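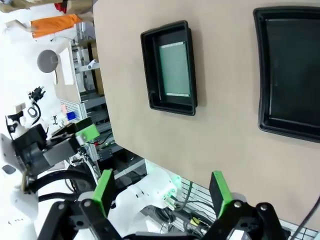

What is the Cinby team trying to find out?
Which fingertips cope best with thin, light parts such as a prototyping board in a shallow plastic tray. A board like that leaves very little to hold on to, and the tray walls get in the way of a wide finger.

Two sets of fingertips are being compared on the same parallel gripper at Cinby's workshop, and the team is clearly loving it! Lakshmi Shetty, who is running the trial, has planned 300 picks for each set, with the board put back at a new angle every time. Each set gets 15 practice picks first, and these don't count towards the score.

The green tips, made by Trunotari, have small teeth along their inner faces. The rival pair from Driltel is smooth and slightly softer. Both go on with the same screws, so a swap takes 19 minutes — most of that is spent checking that the fingers still meet properly.

"I thought the teeth would be too rough for a circuit board, but I'm happy to be proved wrong," said Shetty. "What I really want to see is how they do when the board is right up against the tray wall."
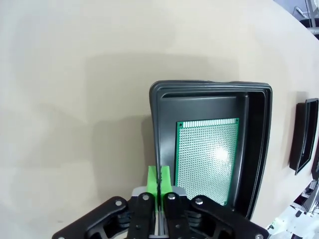

Wrist cameras next

Rohani Lau will take over in February with a look at camera settings. Shiny black trays and bright ceiling lights are a tricky mix, and she has 53 saved exposure settings to work through (she says she'll enjoy every one of them). The controller, a Krishnan unit, stays the same for both trials so that the results can be put side by side.

Cinby plans to share the full pick logs once both trials are finished, dropped boards and all.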